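Eltska
@eltska
August 30, 2018

Sorting the technical shelf this week. I said I'd post as I go, so this is the thread. It's mostly books on cars, control and programming, with a few that have no business being there.

The shelf came with me from the old flat in boxes and went up in whatever order the boxes were opened. That was last October. I have been meaning to fix it ever since.

Method, such as it is: everything comes off, gets wiped with a dry cloth, gets a line in the spreadsheet, and goes back by subject. Title, publisher, language, where I got it, whether I've read it. Five columns. I tried nine columns once and gave up by the second shelf.

The spreadsheet is at 281 rows as of this morning. That includes the cookery books and the atlases, which were done in spring.

Today is the Chinese-language section. It's small but it takes longer than the rest put together, as I have to type the titles properly and I'm slow at it.

First one down in the sheet: 无人驾驶, subtitle 原理与实践. China Machine Press. The English title on the cover is "Theories and Practices of Self-Driving Vehicles", so that goes in the notes column. 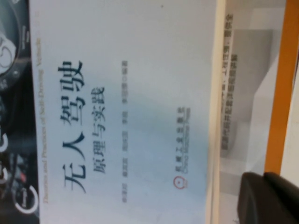 I've decided to file by the original title and put the English in notes. Last time I did it the other way round and then couldn't find anything, as half the books don't carry an English title at all and I'd made up my own.

Subtitles go in the same cell as the title, after a colon. I know some people give them their own column. I did too, in the nine-column version.

For anyone who reads less Chinese than I do (a low bar): 无人驾驶 is literally "driving with no person", and 原理与实践 is "principles and practice". The English says theories. I'd have said principles, but I wasn't asked.

How far have I got with this one? Two chapters, some time ago, with a dictionary open. It goes in the sheet as "started". I have a lot of "started".

Someone asked where I buy them. Mostly Avcı, the second-hand place by the bus station. They have two shelves of foreign-language technical books at the back and the stock changes more than you'd expect. Prices are pencilled inside the cover. Ask before you rub the pencil out, they sometimes want to see it at the till.

I've used Zisport for posted orders as well. Fine for paperbacks. They wrap everything in one layer of brown paper, so corners arrive a bit soft. Ask for a box if you mind about corners.

On pale covers, as two of you have asked now: dry microfibre cloth, light pressure, work towards the edge. Don't use a damp one on a matt cover. I did that to a manual years ago and there's still a shiny patch in the middle of it.

A soft rubber will take off most pencil and some shelf marks. Try it on the back first.

For the page edges, hold the book shut tightly and brush away from the spine with a clean paintbrush. Shaving brush also works. I do this by the window and sweep up afterwards.

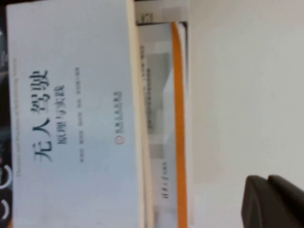

Next question is where the self-driving books should live. They could go with cars, or with robotics, or with programming. I had them split across all three and that was hopeless.

They're going under cars. If I want to look something up about them I go to the car shelf first, so that's where they should be.

Size is a nuisance. I'm keeping subject order and letting the heights go up and down. It looks untidier than sorting by height but I can find things – I've lived with the other way and it's only good for photographs.

The spreadsheet itself is nothing clever. A few of you mentioned Flerninent for cataloguing. I had a go with it and the scanning was quick, but it didn't find most of the Chinese titles and I ended up typing them in anyway. Might go back to it for the novels.

Going to stop for tea. Still to do: the rest of this section, then the German manuals, then a pile of magazines that I may just recycle.

Spare copies will be listed at the end of the thread once I know what they are. Collection only for the heavy ones, please. I'm not carrying the engine manuals to the post office again.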